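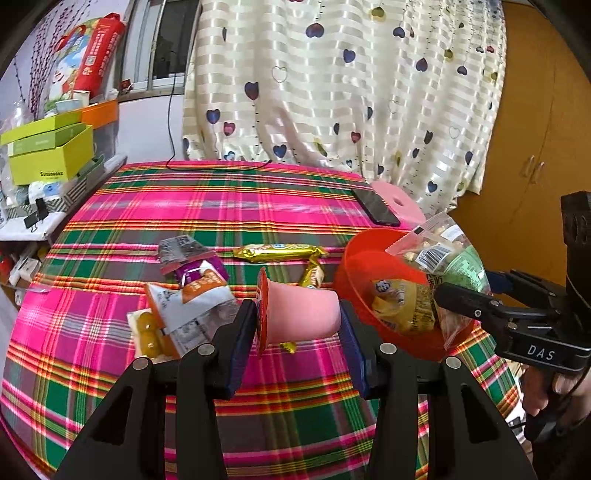
Setting up the snack table
Print | E-mail this page

Okay, this is the part I like best! You've got your cloth on (mine is the loud plaid one, and crumbs vanish into it) and you've got a pile of packets, so let's sort them.

1. Tip everything out on one side of the table. Bars, bags, jelly cups, all of it.

2. Put your big bowl on the other side. I use a red plastic one, but any bowl will do as long as it's wide.

3. Bagged snacks go in first. Lay them flat, printed side up, so people can see what they're grabbing.

4. Bars next. Slide them down the sides of the bowl, two at a time.

5. Jelly or pudding cups go in last, right on top, lids up.

CAUTION: Don't squeeze the cups! The lids peel easier than you'd think, and I've washed this cloth twice on account of that.

Note: If the bowl gets too full, stop and start a second one. Anežka heaps hers up and half of it ends up on the floor.

6. Pick up any loose wrappers and you're done.

46 shares | 2 comments

Related
Folding the cloth away
Labels for the Stitdale picnic
Which bowl for how many guests?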